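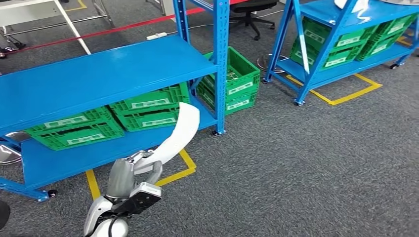
Can robots do the chores yet? Your questions

Panum writes about automation for small workshops and ordinary homes. These are the questions readers send most often.

Can a robot put things away on a shelf?

Sometimes. If the shelf is in a known spot, the boxes are all the same kind and the way is clear, a robot arm can do a fair share of it. Change the boxes or move the shelf and the results drop off fast. Stacking crates is a good middle-level job: simple to explain, and hard enough to show where a machine struggles.

Why are low shelves a problem?

The arm has to reach down and in at the same time. The shelf above limits how high a crate can be lifted, so the usual plan of picking up first and moving second doesn't work. People tip the crate and slide it out without thinking. A robot has to be taught that, or given a gripper that can pull.

What if a stack is crooked?

A person nudges it straight. Many robots will set the next crate down where the plan says it should go, and a small lean becomes a bigger one. Newer systems check the stack before each move – slower, but you get fewer spills. 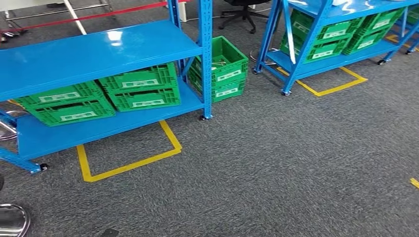

Green crates on blue shelving, with two more stacked on the floor between the units.

Do I need to mark my floor?

For a workshop, yes, we recommend it. Yellow tape around each rack or cart costs very little and helps the people as much as the machine. Racks on casters drift during the day. With tape down, anyone can see that a cart has moved and push it back.

Does carpet matter?

It can. Casters roll differently on carpet than on concrete, and a crate pushed along it drags. If you have a choice, try the job on the floor you will be using.

How fast are they?

Slower than you. In the crate trial at Trarkotthorpe, the Florano setup took roughly 80 seconds to move one crate from the floor to a lower shelf. The Cheon software got that down to 28 seconds by skipping a second look at the label, but it needed help more often. Over a long shift the slower one came out ahead.

How often does someone have to step in?

During that same trial, 2 times in a typical hour with Florano and 9 with Cheon. Most of those were a missed grip on the rim. Someone has to be close by to reset things, so count that person's time when you work out the cost.

Which home chores are closest?

Vacuuming and mowing are already here. Picking up toys and loading a dishwasher work in demos, and in some real kitchens on a good day. Folding laundry is still slow. Tidying a closet or a garage shelf is further off, mainly due to the mix of shapes.

Should I buy one now?

For a home, we would wait. For a shop with one repeated job and matching crates, ask for a trial in your own space, with your own racks. Leave loose parts in a few of the crates, too – an empty crate is a much easier test.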